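Home Improvement Short Course
Handout 4: Planning a utility room
Tutor: Torunn Nordin

Last week we dealt with bathrooms. The utility room gets less attention and usually less money, but the order of work is much the same. Bring your own floor plan to the next session, drawn to scale on squared paper.

1. Measure first
Measure the room at floor level and again at worktop height. Walls in older houses are rarely straight. Mark the door swing, the window sill, the soil pipe and every socket.
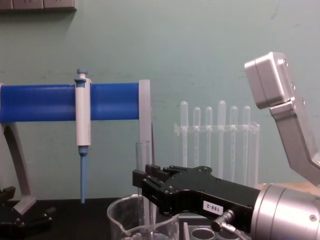

Dark worktop against a teal-green wall.

2. Services
Put the sink and washing machine on the same wall as the existing waste pipe if you can. Moving a waste run means lifting floors, and it will eat into the budget early. Get the electrician in before the plasterer – not after.

3. Budget
For the class exercise we will use £2000, with £500 of it held back. Chepkoech Mabula's worked plan for the terrace in Iston is in the folder. Note that she priced the flooring twice, once as vinyl and once as tile.
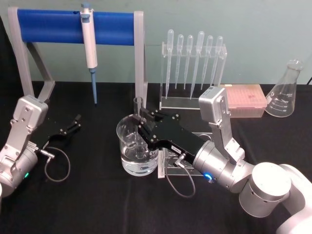 Labour is the figure most people guess badly. Ask for it as a separate line in every quote, and check whether waste removal is included.

4. Walls and paint
Use a paint that can be wiped down. Pale greens and greys suit small rooms with little daylight, though they do mark. Let new plaster dry fully and give it a mist coat before anything else goes on.

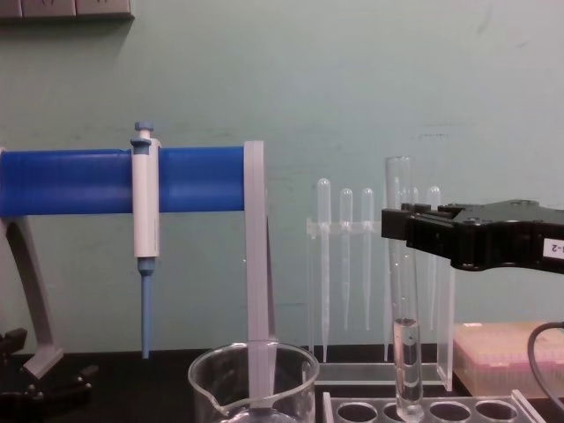
Scuffs and smudges on a pale mint-green wall.

For next time
Read section 2 again and list your services in the order they will be fitted. Plans on one sheet, please – no folded ones.

Related handouts
Handout 2: Reading a builder's quote
Handout 3: Small bathrooms
Handout 8: Floors and thresholds

This site uses cookies to remember your settings. By carrying on you agree to their use.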